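We use cookies to remember your settings. Accept / Manage

My bit of the project was the sorting board, which sounds dull but I got really into it! I laid blue tape over a brown surface to make a grid, then chose foam cubes in colours you could tell apart quickly (pink, orange, purple, yellow and so on). Taping took me 3 goes, as my squares kept drifting into oblongs.

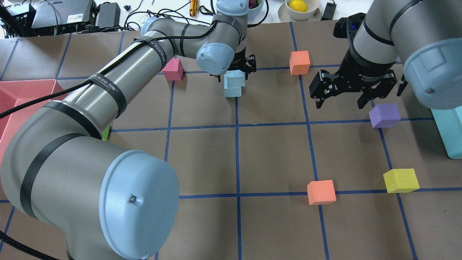
Rhiannon Parri thought the cells should be a bit bigger, so that a cube put down slightly crooked would still count as inside. Fair point, and I've put it in the changes for version 2. Stacking needs its own rule as well – we argued over whether two blocks in one cell score once or twice, and I still say twice.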